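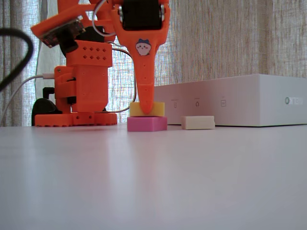

How do I get marks off a flat white tabletop without dulling it?

I bought the table used in July and the finish has me stumped. The seller called it an Ambrose and had no paperwork for it. It's the only big work surface in the apartment, so everything ends up on it, and over the weeks it has picked up gray scuffs and a faint yellowish ring near one corner. Dish soap took off the grease but not the scuffs. I have a bottle of Brorkero cream cleaner under the sink but I'm afraid it will scratch. The top is 40 inches long if that matters for how much product I need.

Asked 9/2/19 — 684 views

2 answers

Hotton
Try the mildest thing first. Mix baking soda and water into a thin paste, put it on a damp soft cloth and rub lightly in small circles. Wipe it off with clean water and dry the top right away. Do a test patch near the back edge before you touch the middle.

Gray scuffs are often rubber or metal rubbed onto the surface, and a plain white eraser will lift a lot of them. The ring is harder. If it came from a hot mug or a plant pot it may be in the finish itself, and then cleaning won't help much. I'd leave the cream cleaner in the cabinet until you know what the top is made of. Some of them are fine on glass and bad on paint. Also skip the melamine sponges if the top has any shine — they take it down fast and you'll see the patch every time the light hits it.

Once it's clean, put a cutting mat down where you do most of your work. Mine has lasted years.

Marked helpful by 204 people

Ivar
I used toothpaste on mine, the plain white kind, not gel. Came out ok. Didn't do anything for the yellow part so I put a lamp on it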